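Zulden Two-Arm Kitchen Workcell — Simulation and Planning License

Clulleletti sells the Zulden planning license to labs and food-service developers who need to settle on a layout before they order arms. You set up the counter, load the objects and run the tasks in simulation. The hardware quote comes later.

Each license includes 15 kitchen layouts, 2 user seats and the Nuchit object library (produce, cans, plates, bowls, mats). Counter surfaces can be swapped. Arm spacing and camera height are set per project.
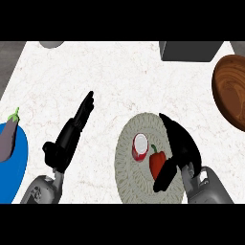

Marble counter layout, seen from above. Right hand at the bell pepper, left hand open.

Price: $2273 per year
Item code: Bostura edition, two-arm
Delivery: download key within 7 business days of payment

Budget notes

The price covers software only. Arms, hands, mounts and the control computer are quoted separately, and most buyers put them in a second purchase order. If your fiscal year closes in July, ask for the quote early — hardware prices are held for one quarter.

Additional seats can be added at any time and are prorated to the renewal date. Custom objects are accepted as mesh files. Scanning from physical samples is a paid service.

Not included: on-site installation, safety review, operator training.

Prices last updated 18 Jan 2026. Request a quote or compare with the one-arm edition.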